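Wadico Release Platform: Progress Report to the Program Office

Reporting period ending December 2024

1. Purpose

This report covers the second stage of the build and release work funded under the Wadico program. It sets out what was delivered, what slipped, and what we ask the program office to decide before stage three. Spending to date is within the approved amount and is reported separately in the finance return.

2. Work completed

The three product repositories now build from a single pipeline definition. Before this stage each team kept its own scripts, and a change to the shared compiler settings had to be made in each set by hand. The old scripts were removed from the main branches in August and are kept in an archive branch for reference.

Build agents are created fresh for each job from a versioned base image. Jobs that relied on files left behind by an earlier run failed when this was switched on, and all but two of them have been corrected. The two remaining jobs belong to the Cabrera reporting module and are pinned to an older agent until their installer is rewritten.

Median time from merge to a deployable package is now 36 minutes. The stage target was 60. Most of the gain came from caching third-party packages by lock file hash, and a smaller part from running the static checks in parallel with compilation.
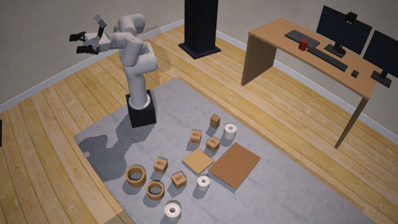

3. Release process

Releases to the staging environment are automatic on a passing build. Releases to production still require a manual approval, recorded in the change register with the package hash and the name of the branch. We have kept the approval step at the request of the operations group and do not propose to remove it in this program.

Rollback was rehearsed on the Iluver and Cabrera services. Iluver returned to its previous version without data loss. Cabrera did not, as its schema migration had no reverse script — the service was restored from backup during the rehearsal window. A reverse script is now a required item in the merge checklist for any change that touches the database.

Feature flags have been moved out of configuration files and into a central store. Each flag has an owner and an expiry date. Expired flags raise a warning in the build but do not fail it. We expect to make them a failure once the backlog of old flags has been cleared.

4. Slippage

The migration of the Ultance service has not started. It depends on a message queue library that is no longer maintained, and the replacement library handles acknowledgements differently. A trial branch shows that around 95 call sites need review. Some are trivial renames. Others sit in retry logic that has no tests and will need to be understood before it is changed.

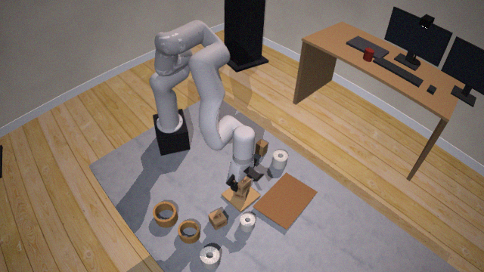
We underestimated this item in the original plan, which treated the library as a like-for-like swap. The revised approach is to place an adapter in front of the old library, move the service to the common pipeline with the adapter in place, and replace the library behind it afterwards. This separates the pipeline work from the library work and lets each be rolled back alone.

Documentation is also behind. The pipeline reference is complete, but the guide for new teams exists only in outline.

5. Risks

The base image is maintained by one team, and no other team has rebuilt it from source. A handover session is planned and the build steps are being written up.

Package cache storage is growing faster than forecast. A retention rule has been drafted but has not been applied, pending advice on how long release inputs must be kept for audit.

6. Decisions requested

Approval to move the Ultance library replacement into stage three, with the adapter work remaining in the current stage.

Confirmation of the retention period for cached packages used in production releases.

Agreement that expired feature flags may block a build from the start of stage three.

The revised schedule and the updated risk register are attached to the program record under the stage two folder.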